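Preguntas frecuentes sobre la nueva ruta Durneck – Fostton

Actualizado el 6 de enero de 2021

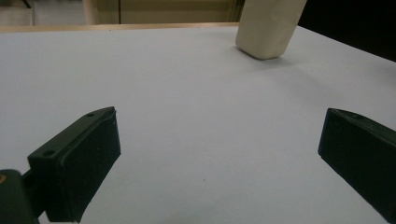 ¿Cuándo empieza a operar la ruta y con qué frecuencia?

Los vuelos directos entre Durneck y Fostton comienzan con la temporada de verano y tendrán dos frecuencias diarias, una a primera hora de la mañana y otra a media tarde, pensada sobre todo para quienes van y vuelven en el mismo día. Llevábamos mucho tiempo recibiendo cartas y mensajes de vecinos de las dos ciudades pidiéndonos este enlace, así que nos hace una ilusión enorme poder contarlo por fin.

¿Cuánto dura el vuelo?

Unos 60 minutos de puerta a puerta del avión, según el viento, que en esta zona tiene bastante carácter. Hasta ahora había que hacer escala en Pivar y, entre una cosa y otra, se iba casi media jornada (y eso con suerte en la conexión).

¿Puedo seguir volando por Pivar si me viene mejor?

Claro que sí. La conexión por Pivar se mantiene tal como está, con los mismos horarios, y sigue siendo la opción más cómoda para quien viene de los pueblos del valle. Si ya tenía un billete con escala y prefiere cambiarlo por el vuelo directo, escríbanos y le haremos el primer cambio sin coste, siempre que queden plazas en el día que elija.

¿Desde qué precio se puede volar?

La tarifa de lanzamiento es de 119 por trayecto, tasas incluidas, con un bolso de mano y una maleta de cabina. El equipaje facturado se añade aparte, al reservar o más adelante desde la misma página. Los niños menores de dos años viajan en el regazo de un adulto y pagan únicamente las tasas.

¿Dónde se factura en Durneck?

En la terminal antigua, la de toda la vida, entrando a mano izquierda. Los mostradores cierran bastante antes de la salida y le rogamos que no apure, porque el control de seguridad es pequeño y a primera hora se forma cola. En Fostton la facturación está en la planta baja, junto a la parada del autobús urbano.

¿Y si viajo con mi perro o mi gato?

Los animales pequeños pueden ir en cabina, dentro de su transportín y bajo el asiento delantero. Las plazas para ellos son limitadas en cada vuelo, así que conviene llamar antes de comprar el billete – nos daría mucha pena que alguien se quedara en tierra por este motivo. Los perros de asistencia viajan gratis y no ocupan una de esas plazas.

¿Qué pasa si el vuelo se cancela por niebla?

Quien haya pasado un mes de noviembre en Fostton sabe que la pregunta no es ociosa. En ese caso le ofreceremos plaza en el siguiente vuelo disponible, un traslado por Pivar o la devolución íntegra del importe, lo que usted prefiera. El aviso se envía al teléfono que figure en la reserva; por favor, compruebe que esté bien escrito.

¿Habrá más destinos desde Durneck?

Estamos estudiando un enlace con Oyelaran, aunque todavía no hay fecha y preferimos no prometer nada antes de tiempo. En cuanto se confirme lo publicaremos en esta misma página.

¿Con quién hablo si mi duda no aparece aquí?

Con el equipo de atención al pasajero, que coordina Glória Cardoso. Puede llamar a la centralita y pedir la extensión 2040, o dejarnos un mensaje desde el formulario de contacto, indicando el código de reserva si ya lo tiene.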